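Speaker notes: The Drawer Problem, or how we got people to put things away
3/12/21, evening talk, keep it under the half hour
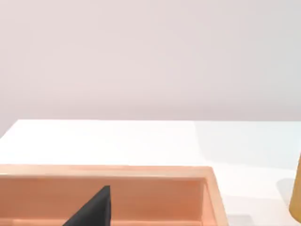

OK so, start with the kitchen drawer story. Everybody has the drawer. Ask for hands, who has one, who has two. Mine has takeout menus from a place that closed, a key to I don't know what, birthday candles. Let them laugh, don't rush it. Then say: I get paid to think about this drawer, and I still have it.

Who I am, fast. I help families and small offices sort out their paper. Ten seconds on that and move on, they have the flyer.

Next: the Orden project. This is the meat of it, so slow down here. Orden was 257 households, all of them people who signed up on their own, so yes, they already cared a little (say this out loud, somebody always asks). We asked them to do one thing. Pick a spot near the front door where mail lands, and empty it every night before bed. No labels, no color coding, no app! Just one spot.

Then stop and ask the room what they think went wrong. Wait for answers. Usually I get "they forgot" and "the kids." Both true. But the big one was the spouse. One person signs up, the other person has never heard of any of this and puts a bag of oranges on the mail.

Tell the Przemysław story here. Przemysław Jabłońska kept a diary the whole time and he gave me permission to read from it. The entry is on the yellow card. "Night four. Found the electric bill under a bicycle helmet. Said nothing. Moved helmet." Then night nine, where he does say something. Don't read night ten.

Big point, say it twice: the habit has to belong to everyone who walks through the door. When we started over in May we did the sign-up with the whole household sitting there, even the teenagers, and oh boy was that a different conversation. Longer, too. Some of those calls ran past an hour and Cúc was a saint about it.

(Drink water.)

Numbers section. Keep it short, I always lose people here. The second time we had 327 households. Don't compare it straight across with the first group, Zeyu got after me for doing that last time and he was right, we changed too many things at once. Just say more people stuck with it and the ones who quit told us why, which I love, because the first time they mostly just vanished on us.

Reasons people quit, whichever of these I feel like:
the spot was too big, so it turned into a second drawer
the spot was somewhere nobody walks
they moved
they got a dog (two of them, really, two different families)
they went paperless and felt smug about it

If there's a laugh at paperless, go into the email bit. My own inbox had 600 unread the morning I wrote this and I'm up here giving advice. An inbox is a spot too. Same trouble with it, it's too big and you never see the bottom.

Now the part Hằng Thân added, and she does it much better than me, so if she's in the room hand her the mic. It's about her grandmother's shop, Tiêu, where every receipt went on a nail. One nail. When the nail was full it was time to sit down with the books, and that was the whole system. She ran it that way until she retired. I tell this one at every talk and I still get a little choked up at the part with the last nail. Take a breath before it.

Things to try tonight. Ask them to pick the spot right now, in their heads. Make it small. Small enough that it bugs you when it's full. Tell whoever you live with before you start, and let them complain about where it is, and move it if they've got a point.

Questions I know are coming:
How long do I keep tax stuff? Don't answer, send them to Raghavendra Arumugam, he's at the back table and he knows this cold.
What about photos? Whole other talk. Say I'd love to come back and do it.
Do I need to buy anything? No. Please don't buy anything.
Shredders? Fine, sure, just not in the hallway.

Thank the Loltix people for the room and the coffee. Remind everybody the sign-in sheet is by the door, and collect the clipboards, we lost three last time.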